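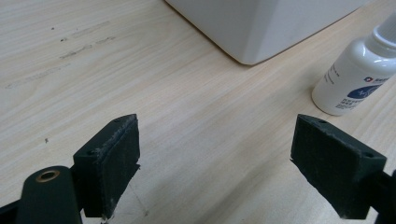

Light wood, fine straight grain, a few gray scuffs.

I have a confession to make about space news. I skip the pictures and go straight to the dirt. Show me a headline about a spectacular canyon or a giant volcano and I'll nod politely, but tell me somebody has a new paper on the salt content of Martian soil and I'm gone for the evening (my coffee goes cold, my dinner gets late, it's a whole thing).

So you can guess how I feel about the argument over whether we should bother bringing samples back from Mars, or whether we should just keep sending better and better rovers and let them do the chemistry up there. I've gone back and forth on this for years. I used to be a rover person. I'm now firmly a bring-it-home person, and I'd like to make the case, partly because I keep having this fight at parties and I never get to finish.

The rover side has a good argument, so let me be fair to it. Rovers are right there! They can look at a rock, roll over to the next one, come back, and look again. They have drills and lasers and little ovens. Every generation carries instruments that would have filled a room when I was in school. And a rover doesn't need a rocket to get off Mars again, which is the part of a return mission that makes everybody's budget cry.

But a rover can only ask the questions somebody thought of years before launch. That's my whole problem with it. You pick your instruments, you shrink them, you shake them and bake them to be sure they'll survive, and by the time they touch the ground the clever people back home have already come up with ten better experiments. Too bad. You packed what you packed.

A rock in a lab on Earth is a different deal. You can cut it in half, give one half to people with a machine the size of a bus, and lock the other half in a cabinet for somebody who hasn't been born yet. Look at the Moon rocks. People are still pulling new results out of samples collected by astronauts more than 50 years ago, using tools that didn't exist when the stuff was scooped up. I find that almost unbearably cool.

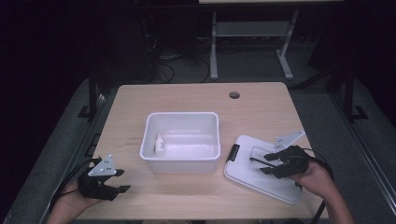
The other thing I'd put on the table is age. If you want to know how old a Martian lava flow is, the usual way is to count craters and compare them with the Moon, where we have real rocks with real dates. It's a smart method and I don't want to knock it, but it leaves a lot of wiggle room. A few grams of the right rock, from a spot we know, would pin down the whole timeline. When the rivers ran, when the lakes dried up, how long any microbe would have had to get comfortable. Yes, a rover has had a go at dating rocks on the spot, and good for it, but the lab versions are just in another league.

"But we already have pieces of Mars," says the guy by the chips at every single party. We do! Meteorites, knocked off by impacts and dropped here for free. I love them. But we don't know exactly where on Mars they came from, and the trip is hard on a rock, so what we get is mostly tough volcanic stuff. The soft, muddy, crumbly material from an old lake bed is exactly what I want to see, and it's the least likely to make it here on its own.

Then there's the germ question. Shouldn't we worry about bringing something nasty home? I think we should worry a normal amount. Seal the samples, open them in a proper high-containment lab, and be boring and careful about it. We know how to handle dangerous things on this planet (we made plenty of them ourselves). I'm honestly more worried about it going the other way, with our own bugs getting into the tubes and giving us a false alarm that takes a decade to sort out.

Which leaves the money. I don't have a neat answer. It costs a lot, the price keeps creeping up, and every dollar spent on it is a dollar not going to Venus or the icy moons, and I'd like to see those too. If someone came up with a cheaper, plainer version that picked up fewer tubes, I'd take it tomorrow. I'd take 14 tubes. I'd take 2, if they were the right 2! What I wouldn't do is put it off again and build another very fancy rover as a consolation prize.

And please let's stop treating it as a race. Whoever gets the first sample home gets a parade, sure, and I'll watch it with snacks. But a handful of dirt from one easy landing spot won't tell us the same story as cores picked with care along an old river delta. I want both. I'm greedy about this. Mostly I want somebody to commit to a plan and then leave it alone long enough for it to fly, so I can spend an evening with a paper about mud.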